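From: Védís Brøndum
To: Supporters' list
Subject: Re: The new coach, and why I am not worried yet

Hello Hartmut and everybody,

I read your message on Sunday evening, after the match, and then I read it one more time in the morning when I was not so angry about the second goal. I agree with a part of it and I want to answer the rest. Please excuse my English, I write slowly but I try to be exact.

Hartmut Nolte wrote:
> Espinoza was a good youth coach, I do not deny it. But to take
> a group of boys of 17 to a cup final is one thing and to keep
> Grurnent in the division is another. He has changed the back
> line in every match since he came. The players look at the
> bench before every throw-in. If the board wanted a gamble they
> could have made it in the summer, when there was time to
> repair it. Now we pay for it in May.
> And why is Kárason still on the left? He is right-footed, he
> cuts inside every time, and every full-back in the league
> knows it by now.

First, the back line. It is true that it changes, but you do not mention that Eyvindsson has been injured and that her replacement was suspended after the match at Zitent. With these two missing I do not see which back line he should have kept. In the last two matches he played the same four from the start, and we gave away much less through the middle. The goals we received on Sunday both came from corners. This is a different problem, and I would say an old one. We were already bad at corners under the previous coach.

Second, you write that Yhon Espinoza was only a youth coach. He was also assistant for two seasons with the first team at Rimix, and there they came up from the bottom places in the spring. I do not say it was his work alone. But he has been in this situation before, and when I hear him speak after a defeat he sounds like a person who has a plan for the week.
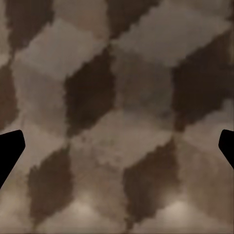

Tumbling-blocks pattern in brown and beige.

Third, Kárason. Here I am partly with you. She is too easy to read when she receives the ball with her back to the line. But look at what happens behind her. When she goes inside, the full-back follows, and Frida has the whole side free to run into before she was hurt, and I think she will have it again when she comes back. The idea is good and the timing of the pass is bad. I would give it more matches before I move her to the right, where we already have two players who want the same place.

What I do miss is a striker who stays in the box. On Sunday we had many crosses in the first half and I did not see one of our shirts at the far post. Maybe Ea Fogh can do this job. She came on with 20 minutes left and in my opinion she was the only one who attacked the ball in the air. If somebody on the list saw her play in the reserve matches, please write how she does when she starts, because I have only seen her as a substitute.

About the players who look at the bench: I have noticed it too. I think they are learning new instructions in the middle of a season, and this takes attention. I would be more worried if they did not look.

Now two practical things, as I am writing anyway.

The bus to the away match leaves at 9:40 from the parking lot behind the north stand, not from the station. There are still places. Please write to me directly and not to the whole list, last time we received so many answers that some people signed off. If you bring a drum, tell me before, the driver wants it in the luggage space.

I also still have scarves from the last order in the old color. I can bring them on the bus. Whoever paid and did not receive one should tell me the name used on the order, I have some packages with only a first name on them.

Hartmut, I hope you come with us also this time. We can discuss the corners on the way, and you can tell me again that zonal marking was a mistake. On this point I think you will find me easy to convince.

Kind regards,
Védís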